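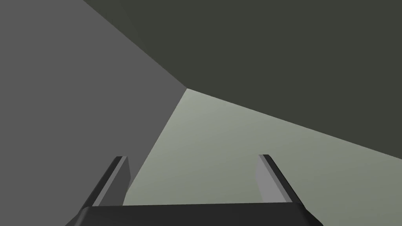 Nunik Flat Interior Paint
Made by Varela

Nunik Flat is a water-based paint for interior walls and ceilings. It dries to a flat finish with very little sheen, which helps hide taped seams, patches and small roller marks. It is sold in quarts, gallons and five-gallon pails.

Use it in bedrooms, living rooms, hallways, offices and stairwells. For bathrooms, laundry rooms and the wall behind a stove, choose Nunik Satin, which stands up better to steam and scrubbing. Neither paint is meant for floors, countertops or outdoor use.

Colors

Nunik Flat can be tinted to any of the 1,192 colors in the Fivel range. White and Ceiling White come ready to use. All other colors are mixed at the store when you order and can't be returned once tinted.

If your job takes more than one pail, pour the pails together into a larger bucket and stir before you start. Two pails tinted to the same color can still differ a little, and the difference shows most where two walls meet.

Colors on a screen are a guide only. Paint chips are free at the counter, and quarts can be tinted for test patches. Look at a test patch in daylight and again with the lamps on before you order the full amount.
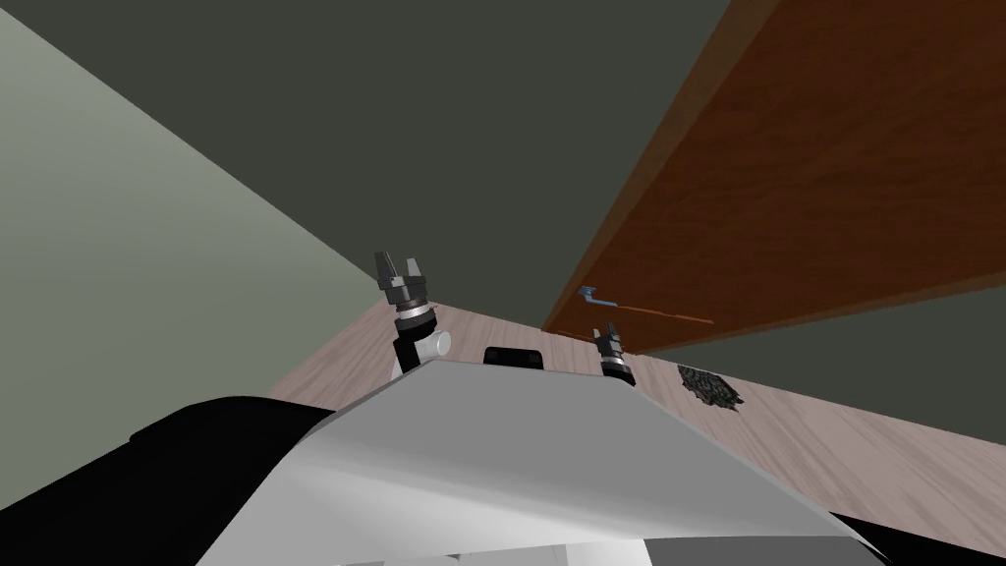

A smooth white and gray panel, with room planes meeting at steep diagonals beyond it.

Coverage

A five-gallon pail covers 2,000 square feet in one coat on smooth, primed drywall. Rough plaster, bare patches and textured ceilings take more. Strong reds and yellows usually need an extra coat over a white base – a gray primer cuts this down.

To work out how much you need, multiply the height of each wall by its width and add the results. Leave doors and windows in the total unless they take up most of a wall. The extra paint will be useful for touch-ups later.

Surface preparation

Walls must be clean, dry and sound. Scrape off loose paint, fill holes and cracks, and sand the filler flush when it has set. Wipe the dust away with a damp cloth and let the wall dry.

Wash greasy areas with a mild cleaner and rinse well. Dull any glossy paint with fine sandpaper. If the old paint may contain lead, don't sand or scrape it until it has been tested.

New drywall needs one coat of Pristerico Primer. So do water stains, smoke stains and large filled areas. Old flat paint in good condition can be painted over directly.

Application

Stir well from the bottom of the can. Don't shake a can that has been open for a while, as this puts bubbles in the paint. Nunik Flat is ready to use and should not be thinned for brush or roller. For spraying, follow the instructions on the pail.

Cut in along the ceiling, trim and inside corners with an angled brush, then roll the wall while the cut edge is still wet. Use a 3/8-inch roller cover on smooth walls and a 1/2-inch cover on light texture. Keep the roller loaded and finish each section with light strokes in one direction.

In a corner where both walls get the same color, brush both sides of the corner together. If the walls are different colors, paint the lighter one first and let it dry fully before you tape.

Drying

Allow 18 hours between coats. The surface will feel dry well before that, but a second coat put on too early can lift the first. Don't paint when the air or the wall is below 40 degrees F. Cool or damp rooms slow drying further – open a window or run a fan where you can, but don't point the fan straight at a wet wall.

Let the finished wall cure before washing it or pushing furniture against it. Tape can be pulled as soon as the last coat is on.

Cleaning and touch-up

Wash brushes, rollers and trays in warm soapy water right after use. Dried paint is hard to get out of a roller cover and it is normally cheaper to replace the cover.

Marks on a cured wall can be wiped with a soft damp cloth. Hard rubbing will leave a shiny spot on any flat paint. For touch-ups, use paint from the original batch and apply it thinly with the same tool you used on the wall.

Storage

Press the lid down firmly and store the can indoors, away from heaters. Do not let it freeze. Paint that has frozen and stays lumpy after stirring should be thrown out according to local rules. Keep out of reach of children.

Ordering

White and Ceiling White ship from stock. Tinted orders placed before noon are mixed the same day. Roller covers, trays, angled brushes and Pristerico Primer are listed under Painting Supplies.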